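Home Stories Poems Archive Submit Contact

The Sled from Yau

The people of Yau had no snow, so Feng-yi Chiu learned to start on a strip of old running track behind the bus depot. Her sled had wheels from a bakery trolley. She pushed it 20 times every morning before work, lay face down on it for the last few yards, and walked it back.

By October the federation had sent her to Plallar, where there was a real ice run and a hostel with bunk beds. She packed one bag. Her mother put in a towel and a tin of ginger sweets.
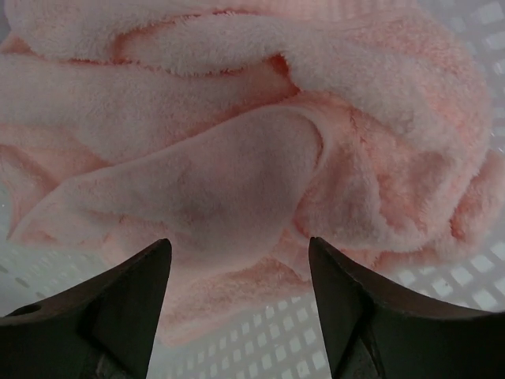
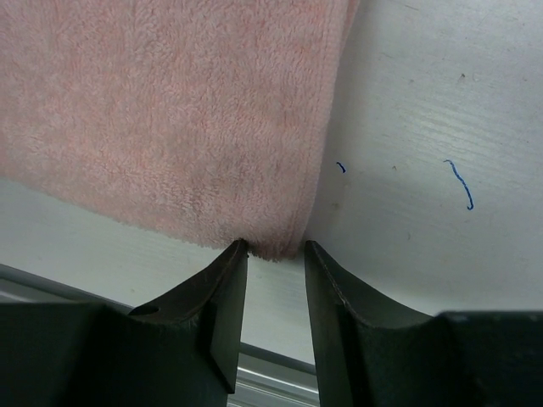 Why did Feng-yi have to go abroad to race? The rules asked every skeleton slider for five finished runs on proper ice before the qualifying race, and the nearest ice was in Plallar.

She finished four of them in nine days. On the fifth she hit the wall at the second bend and came off. The sled went down without her. She slid after it on her back, looking at the lamps, and a man at the bottom helped her up and said that one didn't count.

"I know," she said.

She rang home that night from the hostel stairs. Her brother told her the radio station in Yau had asked listeners what they thought of her going. Most of them wanted to know what skeleton was. One man had phoned in to say the money should have gone on the football pitch. The station had taken 339 messages, and her mother had written to complain about the football man.

"Is she cross with me?" Feng-yi asked.

"She's cross with him. She wants to know if you're eating."

The fifth run came on the last morning, when her shoulder was still stiff. The coach, who was paid by Narex and looked after sliders from four countries, told her to leave the second bend alone. Let the sled find it, he said. She had heard him say the same to everybody.

She took 20 steps and got on. The first bend went by. At the second she did nothing at all, and it took more effort than the push. Then there was the long left, and the straight, and the foam at the end.

The man at the bottom wrote her time on a card and gave it to her. It was the slowest of the morning. She put it inside her glove.

On the bus to the airport she worked out how to tell her brother. He would want to know where she had come. She ate the last ginger sweet and looked out at the fields, which were white all the way to the road.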